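The Robot Can Sew. Now Show Us the Bill

The coffee at the Hovedeo open day was very good, and I mention it because there was plenty of time to drink it. The demonstration had been promised for the morning. It started after lunch, once a technician had restarted something twice and told us this was normal.

About the sewing I have few complaints. On the big screen, a curved needle went into pale tissue and black thread followed it, and the people beside me stopped looking at their phones. Albane Besson, who runs training for the company, called it "a stitch any surgeon would sign." Maybe so. I am not a surgeon, and neither were most of the guests.

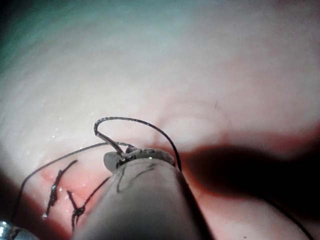 What I wanted to know was how much of the job the machine was doing. The brochure uses the word "autonomous" on its cover and "assisted" everywhere else. Besson said the software, sold under the name Drilodis, suggests each move and a person approves it. I asked what happens when the person says no. She said that was a great question and moved on to the next slide.

The slide had a number on it: 2662 practice stitches logged since April. How many had to be redone? That figure, she told me, was "still being cleaned up." I have covered enough product launches to know how long cleaning can take.

To be fair, the close-up view does help. Up on the screen you could follow loose thread looping over the wound, with finished knots sitting along the seam to the left. Knots are the hard part, and two retired nurses in my row watched them closely. One thought the spacing was fine. The other said she had seen residents do it faster – and for less money.
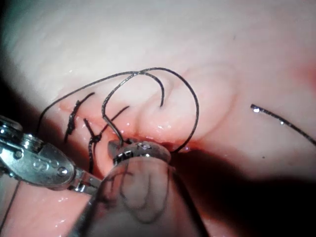 What it costs, and who pays

Hovedeo would not give a price. A buyer from Aguirre, a clinic group with 12 sites, told me the yearly service contract alone had put her off. The rival system from Vultico needs 15 days of staff training, she said, and she doesn't love that one either.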